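**Jurkar shares first results from the Pukness hand-held gripper study**

*For release in November. Free to reprint in full or in part.*

Hi all! I run the small robotics research group at Jurkar, and I get to write this one myself because I've been the one at the table most afternoons (and because I asked). We have a result we're really happy with, and I'd like to tell you what we did before the paper goes out and everything turns into graphs.

Pukness is our method for teaching a robot to pick up soft, crumpled, awkward stuff. Think tissues, scraps of paper, bits of packaging. Hard boxes and bottles have a shape you can plan around. A wad of paper has a new shape every single time you drop it, and a robot that learned on yesterday's wad can be pretty lost with today's.

So we have people do the picking first. A person holds a gripper in one hand, with a camera mounted on it that looks down past the fingers, and simply picks things up and puts them down again. The robot later learns from those recordings. People have been collecting data with hand-held grippers for a while now, and we make no claim to that part. Our piece of it is what we do with the moments *before* the fingers close.

Most of the training recipes we tried at first cared a lot about the grasp and not much about the approach. We went the other way and gave extra weight to the approach: how the person tilts the tool, how wide the jaws stay, which side of the object they line up with. We also kept views with nothing between the fingers at all, so the model gets a good look at the surface and the shadows the gripper throws on it. I was a bit of a skeptic on that last point, I'll admit, and I lost a bet over it.
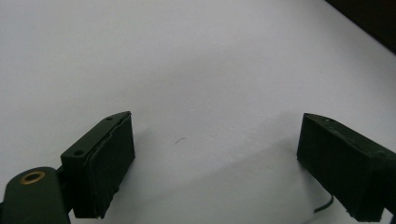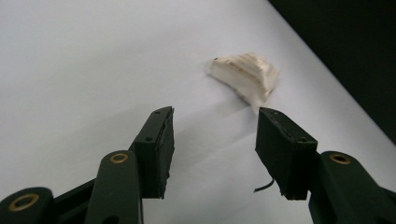
*The Pukness gripper over a pale surface, first with its jaws open and nothing held, then with a crumpled white object near the right finger pad.*

Okay, the numbers! We recorded 400 demonstrations for this round, with 11 people taking turns on the tool. A few of them had never touched a gripper before, and I was curious to see whether their recordings would drag things down. They didn't, at least not in any way we could measure, and their slower approaches gave us some of the footage I like best.

We then trained the same model two ways, once with our approach weighting and once without, and ran both on a robot arm with soft items neither version had seen in training. The version trained the Pukness way needed up to 3 times fewer second tries before it had a firm hold. That's our best case, on flat crumpled paper. On thicker, springier items the gain was smaller, and on thin plastic film we saw no gain we'd want to put our name on. Film is still a pain.

The shadow business was the biggest surprise for me. When we took the empty views out of the training set, the model started reaching for dark patches on the table as if they were things it could grab. Put the views back in and that mostly went away. It's a cheap fix, and other groups could try it with recordings they already have sitting on a drive.

A few words on what this work does not show. All of our recordings come from tabletops under indoor light, with one item out at a time. We haven't tested piles, moving belts or anything wet. The fingers were the same design throughout, so I can't tell you how well the method carries over to a different hand. We'd love to find out, and if you have a gripper that looks nothing like ours, please write to us.

Our partners at Rondonuwu handled the training runs and put up with a lot of late messages from me. Menurov is taking the next step with us, a trial on sorting light paper scraps, which is where piles finally come into it. That part of the project is planned for 4 months, and we'll put out a note like this one when it's done, good news or bad.

The paper, the training code and the full set of demonstrations will be shared together on the Jurkar project page, free for research use. We're also including the failed attempts, labeled as such, so you can see where the thing falls over. Reporters who'd like to try the gripper are very welcome at the lab. Mornings are best, before the recording starts, and it takes only a few minutes to get the feel of it.

**Press contact:** the Pukness team at Jurkar, through the press form on the project page. I read those messages myself, usually over coffee, and I'm glad to talk about any of this for as long as you'll let me.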